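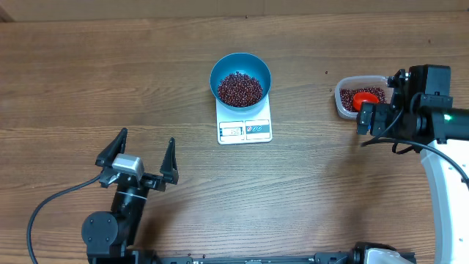
Prevelex Flat Kitchen Scale, white

Sold by Stallside – Kitchen – Weighing and measuring

$29.80 was the price when we first listed it. It has moved since, so go by the figure at the checkout.

Our take

We sell four kitchen scales and we're not convinced most households need any of them. If you cook rice by the cup and soup by eye, keep doing that. A scale earns its spot on the bench if you bake, if you divide bulk bags into smaller lots, or if you cook dried beans often enough to be annoyed by how far a "cup" of them can wander. Scoop the same cup through a tub of beans a few times, weigh each one, and you'll see the problem. Heaped, level, shaken down – they all read differently.

The Prevelex is the plainest scale we carry. It's a white rectangular body with rounded corners, a small display on the left and three oval buttons on the right. You put a bowl on it and it gives you a number. The maker's box makes larger claims about healthier living and "precision cooking", which we have left off this page.

What it does well

It zeroes with a bowl on top. Every digital scale at this price says it will, but a couple we tried and sent back would drift a gram or two while you were still pouring. This one held its zero with a deep bowl on it for as long as it took us to fill the bowl with beans, stop, take a few out and put some back.

It sits low. You can use a deep bowl without having to reach up to pour, and a scoop clears the rim easily.

It wipes clean, mostly. The body has no ridges to speak of. The outlined panels at the front will collect flour along their edges, and you'll want a soft brush for that. Don't run it under the tap.

What it doesn't do well

The display is small and the digits are faint. From directly above they can be hard to make out, and in a dim kitchen you may find yourself bending down to check. There is no backlight. If your eyesight isn't great, or your bench sits under a cupboard with poor light, we'd steer you to the Trindard instead, even though it costs more and takes up more room.

A wide bowl makes this worse. The weighing area is at the back and the display is at the front, so anything that hangs well over the platform will start to cover the numbers. A deep, narrow bowl suits it better than a broad salad bowl. Measure your favourite bowl before you order. We won't refuse a return over it, but you'll be paying the postage.

It switches itself off to save the battery. Fair enough, but it does so sooner than we'd like, and when it wakes up it forgets the zero. If you get called away halfway through weighing something, note the number before you go.

Very small amounts are not its strength. It reads in whole grams, so yeast, salt for curing and anything else you'd measure by the pinch should go on a finer scale or in a proper spoon. Adding a few beans at a time, you may see no change and then a jump. That's normal for this type.

About the "5-year" sticker

Some boxes carry a sticker promising 5 years of use. We asked the supplier what that meant and didn't get an answer we could repeat to a customer with a straight face. Treat it as decoration. Our own guarantee is the one that counts, and it covers a dead display, a button that stops working or a platform that won't return to zero. It doesn't cover water inside the body or a scale that's been dropped.

Using it for dried beans and grains

Set it on a hard, level surface. A timber table is fine, provided it doesn't rock. A folded tea towel underneath is not fine and will throw the reading off.

Put the empty bowl on, zero it, then scoop from your storage tub. Keep the tub right next to the scale. Small round beans roll, and the further you carry each scoop the more of them you'll be picking up off the table. Slow down for the last bit and add from the edge of the cup.

Check under the platform if the numbers look wrong. A single bean wedged there is enough to do it, and we've had scales posted back to us as faulty with exactly that complaint and exactly that cause.

Does it come with the bowl?

No. Bowls, tubs and scoops are sold separately. The Prata mixing bowls we stock are deep enough for the job, but so is whatever you already have in the cupboard. Please don't buy a bowl just to go with a scale.

Details

Stock number: 1779
Colour: white
Controls: three buttons
Units: grams, ounces
Reads in: 1 g steps
Weight boxed: 298 g
Longest side: 171 mm
Power: one coin battery, included. Ours arrived flat in a few of the early boxes, so we now test each one before it goes out.

Postage and returns

Sent in a padded carton by standard post. Express is available, though we've never heard of a kitchen scale emergency. Unused scales can come back in their box for a refund. Used ones can come back too if they're faulty, but please shake out the flour first.

Page last checked 12/05/2025. The next delivery is due in June, and backorders are filled in the order we receive them.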